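Flemirthorpe Tenants and Guests Group Questions Gourlay's "Quiet Room" Promise

FLEMIRTHORPE, November – Gourlay says its new Quiet Room label will guarantee guests a good night's sleep at 35 hotels. We would like to see the proof before anyone pays extra for it.

The label rests on a sound test designed by Cleveo. By the company's own account, the test lasts three minutes and is run in the middle of the afternoon. Guests sleep at night, when the elevators, ice machines and delivery trucks are still going.

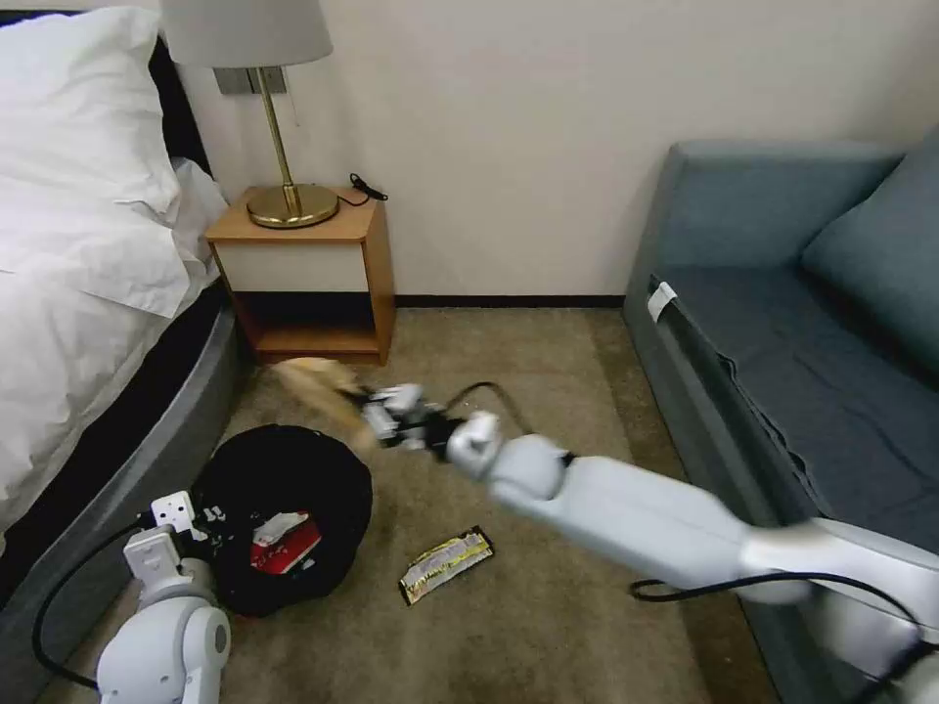

Gourlay also points to a survey of nearly 1,000 guests. It has not released the questions, and it will not say how many of those guests stayed in a labeled room. We asked twice.

Ustier, the rival chain, dropped a similar label after one season. Gourlay has yet to explain how its own version differs. 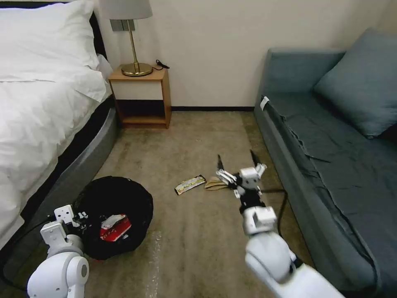 Bed, nightstand and sofa in a bedroom.

The group is calling for overnight testing, published results and a refund for any guest moved out of a labeled room over noise. Until then, travelers should treat the label as advertising.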